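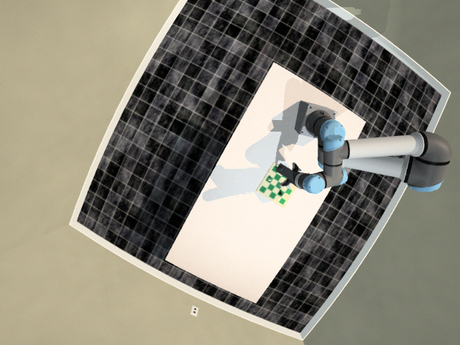

What should a robot demonstration be able to show you before you spend money on one?

At a minimum, it should show the same task performed under conditions the presenter did not choose, with the failures left in and the conditions written down. Most demonstrations show one task under one set of conditions, and the audience supplies the rest from goodwill.

I spent an afternoon in July at the Womura open day in Diltavbridge. I went as an ordinary member of the public with some background in process control and no stake in the outcome. The program listed a simulation session, a bench session and a question period. My argument concerns the first of these, which drew the smallest crowd and deserved a larger one.

The simulation session centred on a board game task. A single arm is mounted on a white table in a rendered room, with a small checkered board beside the base and a tiny piece or two on the squares. The arm has to bring its gripper over a square, close on a piece, lift it and put it down on another square. The software layer that plans the motion is called Fadov. The learned part that decides where the gripper should go is called Baert. Both were described in plain terms at the start, and I will use the names the same way.

A board game looks like a trivial choice. It is a good one for a public session, for reasons that have little to do with the game. The squares give a built-in tolerance. A piece is either on the intended square or it isn't, and anybody in the room can judge that without instruments. Compare this with the usual demonstration of an arm stirring a cup or folding a towel, where the standard of success is whatever the arm happens to do. With a grid, the presenter has given the audience a ruler.

The scale of the task also matters. The pieces are very small relative to the arm. A long upper link and a long return link have to put a fingertip over one square of a small board, and any angular error at the shoulder is multiplied along that reach. People who work with arms know this and stop noticing it. People who don't tend to assume that precision is a property of the gripper. Watching a large linkage fold back on itself to reach something close to its own base is instructive, and I would rather see that than another arm waving at full extension.

The session ran 60 trials in the time allotted. Each one started from a changed arrangement: board position, board rotation, lighting direction, camera position. The changes came from a random seed, and the audience was invited to supply it. Someone called out 2000, and that was typed in on the projected screen. This is a cheap step and I have rarely seen it taken. It removes the suspicion that the layouts were rehearsed, and it makes the run repeatable by anyone holding the same software.

Lighting was varied more aggressively than I expected. Strong side light puts the shadow of the arm across the table and toward the board, and from a high camera the shadow can be larger than the board itself. A vision system trained under flat light will often treat a shadow edge as an object edge. The gripper also covers part of the board at the moment when the view matters most. Both problems occur in any real workshop with a window, and both are usually designed out of a live demonstration with diffuse panels and a carefully placed camera.

Some trials failed. The failures I noted were of two kinds. In one, the fingers closed beside the piece and the arm carried on with the full motion, holding nothing, and released it over the target square. In the other, the piece was lifted properly and set down across a line between squares. The presenter left both kinds on the screen and moved to the next trial without commentary. The log was available for copying at the end, with each trial, its seed and its result.

The first failure interests me more. An arm that misses and completes its program anyway lacks a check that the grasp succeeded. I asked about this and was told that Baert has no grasp confirmation in the present version. That is a clear answer to a clear question, and it tells a prospective buyer more than a high success rate would. A plant that can tolerate a missed pick can work around it. A plant that can't should wait.

The obvious objection is that none of this was real. Simulated contact is a simplification. Friction on a small piece is a chosen number. The simulated arm has no worn joints, no cable drag and no dust on its lens, and a policy that does well in a rendered room can do badly on a bench next door. I accept all of that. The bench session made the point without help: it covered 3 moves in the time the simulation had taken to get through a large share of its run, and one of the three needed a restart.

The conclusion usually drawn is that simulation belongs in the lab and the public should be shown hardware. I think this has the value of each the wrong way around. Hardware in front of an audience is slow, and slow means few trials, and few trials mean that the result depends mostly on luck and preparation. Three moves on a bench establish that the equipment exists and that it can work. They say very little about how often. The simulated run says something about how often, within assumptions that can be listed and disputed. A visitor needs both kinds of information and should be told which one is on offer at any given moment.

Womura did this reasonably well, with 2 exceptions. The friction and mass settings for the pieces were not in the handout, and they should have been, as they affect the grasp directly. The bench task also used a different board from the simulated one, with larger squares, so the results couldn't be compared. Matching the boards would have cost an hour's work. Without that match, a visitor has two separate impressions and no way to estimate the gap between them, and the gap is the figure that a buyer most needs.

I would ask other exhibitors to adopt the audience seed and the open log before anything else. Neither requires new equipment. Firms with a weak product will resist, and that resistance is informative in its own right. I would also ask that the question period come between the simulated and physical sessions, so that visitors can nominate a condition from the first and ask to see it attempted in the second. At Diltavbridge the questions came last, when the bench had already been powered down, and the best request of the afternoon, to repeat one of the failed layouts on the physical arm, had to be declined.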